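Categories: Laboratory Diary | Teaching by Demonstration | Turkdale

Operator's Diary: Bin Work, Second Station
Sep 25, 2024
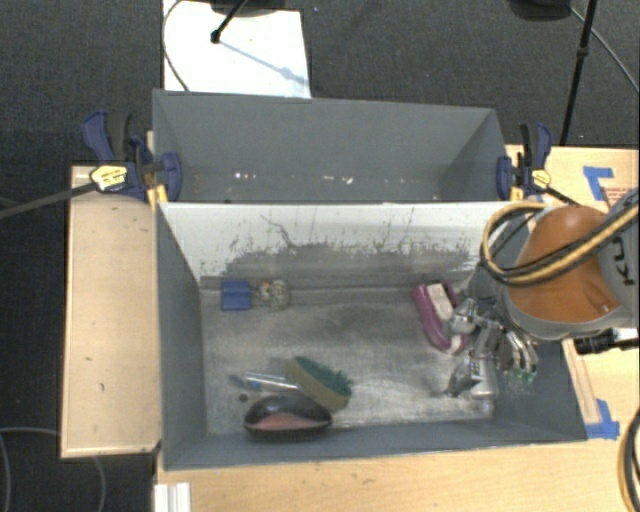
The morning was given to remote control from the desk, with Thabiso Buthelezi at the controls and myself keeping the log. Our instruction from the Asadi office is to record the same task many times over, by several hands, so that the model does not learn the habits of one person. The task remains the one adopted in August: reach into the front bin, take hold of one article, lift it clear and place it in the rear bin.

The set of articles has been left as it was, small and mixed. The sponge continues to be the most forgiving of them, and new operators are asked to begin with it. The glossy black oval piece is another matter. Mr. Buthelezi prefers to bring the fingers down close to the front wall and let them close slowly, and I have adopted his approach in my own sessions. The log will show whether the station at Brilville does the same.

We stand at 1,390 accepted demonstrations against the 2,000 required under the Zonska agreement. A further 282 await review. I rejected 2 this morning, both my own, in which I had paused too long above the bin while deciding what to take. A hesitation of that kind is recorded as faithfully as a good grasp, and the review guidelines are clear that it should be removed.

The clamps at the sides of the bins were checked before the first run and again before lunch. I have asked that the tape on the table be left in place until the series is complete.

In the afternoon we attempted a short period of teaching by hand, guiding the arm directly. It is tiring work – the shoulder feels it well before the hour is out – and the paths were less even than those made from the desk. Mr. Buthelezi considers them worth keeping as a separate group. I have entered them under their own heading and written to Asadi for a ruling.

Tomorrow I take the controls first and he will keep the log.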